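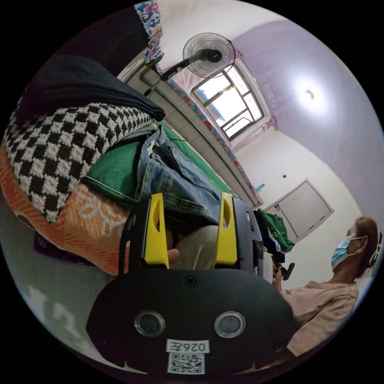 Kiros Gebreyes objected, when the first draft of these notes went round, that a demonstration made with a gripper held in the hand is a demonstration by a person and tells us very little about the arm that will have to repeat it. The objection is sound as far as it goes, and most of this unit is an answer to it.

Unit 2. Recording a task without the robot

Reading: Birkett, course reader, chapters on kinesthetic teaching and on remote control. Skip the appendix on force feedback until Unit 5.

2.1 Three ways to show a task

Kinesthetic teaching. The demonstrator takes hold of the arm and moves it through the task. Joint angles are recorded directly and are feasible by construction. The demonstrator's body is often in the camera view, and a heavy arm makes for slow, uneven motion.

Remote control. The demonstrator drives the arm with a leader arm, a controller or a glove. The recorded observations match what the robot will see at run time. Delay and the missing sense of touch are the usual complaints. Soft goods suffer most: an operator who can't feel the cloth tends to close the fingers too early or to push into the mattress.

Hand-held gripper. The demonstrator carries the end effector with its cameras attached. No arm is present. The record consists of video, the pose of the tool over time, and the width of the finger opening. Setup is short, and a session can be held in an ordinary bedroom with ordinary clothes on the bed.

2.2 What has to be recovered

The policy needs actions, and a hand-held device does not measure them in the robot's own terms. Tool pose is estimated from the images, usually together with an inertial sensor. Plain walls and evenly colored bedding give the estimator little to hold on to. Patterned fabric helps while it lies still, and harms the estimate once the demonstrator begins to move it.

Write the tool pose at time t as T(t), in a frame fixed at the start of the episode. The action is then the relative pose, inverse of T(t) times T(t+1), plus the commanded width. Relative actions remove the need for a shared world frame between the bedroom and the lab.

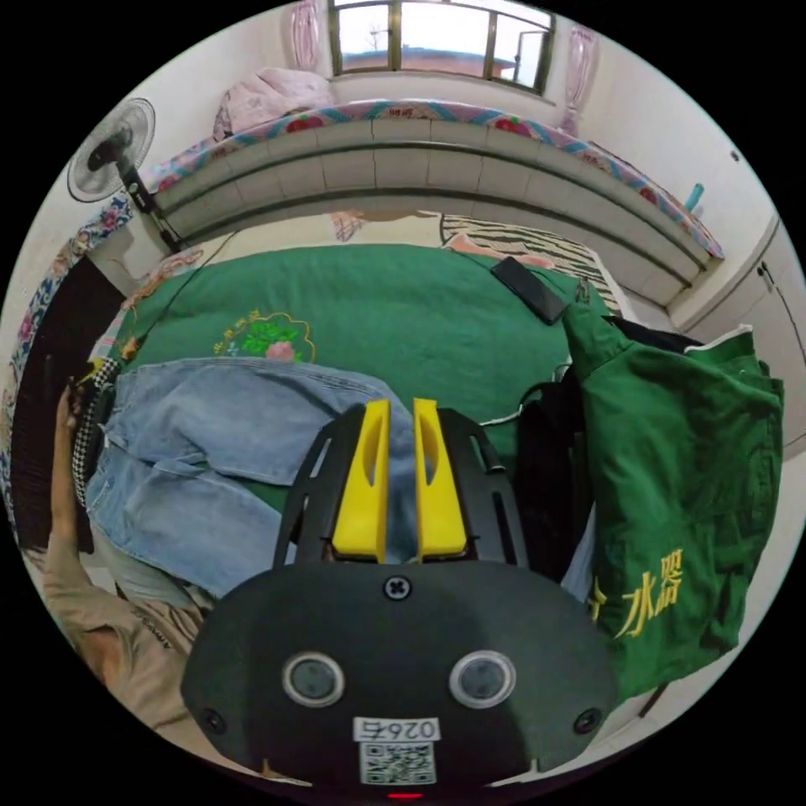 For two-handed work the relative pose between the left and right tools must also be kept. Folding a pair of jeans depends on it: if the two estimates drift apart by even a small amount, the replayed motion stretches the waistband or drops it.

2.3 Feasibility

We return to Gebreyes. A person can reach across a bed, turn the wrist quickly and lean. A fixed arm cannot do all of these. Each episode is therefore checked against the kinematics of the target arm before training, and dropped if any segment leaves the workspace or exceeds the joint speed limits. In the Latuheru exercise set, 200 episodes were recorded and 40 failed this check, mostly on long reaches to the far side of the bed. Natnael Sisay's solution was to split the task so that each garment is first pulled toward the near edge. This adds a step but keeps the rest of the episode usable.

2.4 Timing

Images, pose and width arrive with different delays. Measure each delay on the device, and again on the robot. An error of around 200 milliseconds in the width channel is enough for the fingers to close on air. The procedure is on the Bakgate sheet.

Exercises

1. Derive the relative action for the right tool expressed in the frame of the left tool.

2. Take any ten episodes from the Latuheru set. Run the feasibility check with the arm base moved closer to the bed, and report which rejected segments are recovered.

3. Delali Bawa proposes slowing every episode to half speed instead of rejecting the fast ones. State for which parts of a folding task this is harmless and for which it changes the physics of the cloth.

Hand in exercises 1 and 2 on paper. Exercise 3 will be discussed in class.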